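Cemine textile mill to restart sheet line in December

The Morkon mill in Cemine will begin making bed sheets again in December, the company said Monday, ending a shutdown that left one of the town's largest buildings mostly dark.

The line will open with 21 workers on a single day shift. Morkon said it expects to turn out 1000 flat sheets a week to start, all in plain colors, and will add fitted sheets once the sewing room is fully staffed.

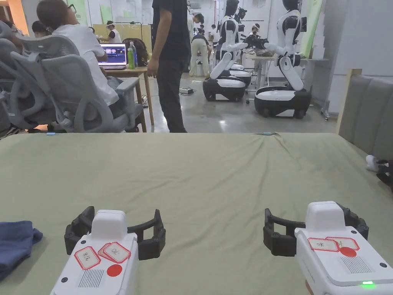 2 min read

Work at the mill stopped after a boiler failure damaged the dye house and part of the roof above it. The boiler has been replaced and the roof patched. A town building inspector signed off on the repairs last week, with the condition that the north loading dock stay closed until its steel supports are fixed.

Former employees will be offered jobs first. Letters went out to people who worked in cutting, sewing and finishing at the time of the shutdown. Anyone who did not get one can apply at the front office on Cao Street between 8 a.m. and 3 p.m. on weekdays. Starting pay will match the rate in the last contract, and the company said talks on a new one will open after the first month of production.

Most of the early output is already sold. Hondusska, a regional chain of guesthouses, has ordered 1000 sheets for its rooms, to be delivered in two lots. The rest will go to the mill's own shop, which closed along with the plant and will reopen on Saturdays only.
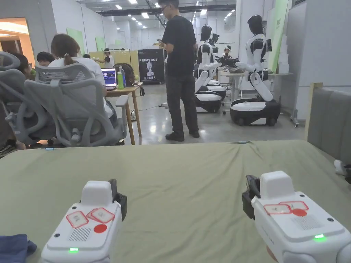 Traffic changes near the mill

Cao Street will be narrowed to one lane beside the plant while a new water line is put in. The work is set to take 6 days. Buses will use the stop outside the post office, and school routes are not affected.

Truck deliveries will be limited to daytime hours under the terms of the town permit. Residents had complained of early morning noise when the plant last ran two shifts, and the permit does not allow a night shift without a new hearing.

The town council is due to take up a request from Morkon for a lower water rate at its next regular meeting. The meeting is open to the public and starts at 7 p.m. Written comments can be left at the town clerk's office until noon that day.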